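The house in Utthorpe had to be cleared by the end of January, and Kurniawati had left the kitchen until last. Her father's mug tree was still out, though the mugs had gone to her cousin in two trips.

"Who keeps a shoe in the kitchen?" Juraj asked.

"Dad did. He glued things in here."

She went to find more newspaper.
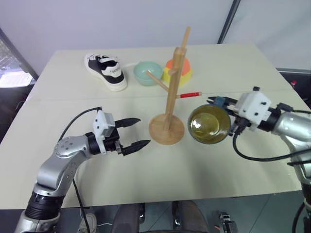
When she came back Juraj was reading the side of a carton.

"Is the green bowl coming?"

"Yes. And the glass."

"It's one glass, Kurni. You can't drink out of a set of one."

"He did, for years."

He wrapped it in two sheets and wrote KITCHEN 7 on the flap. The mug tree wouldn't fit any of the cartons, so she carried it out to the car and put the seatbelt around it. It was 186 kilometres to the new place. She drove the first half with the radio off.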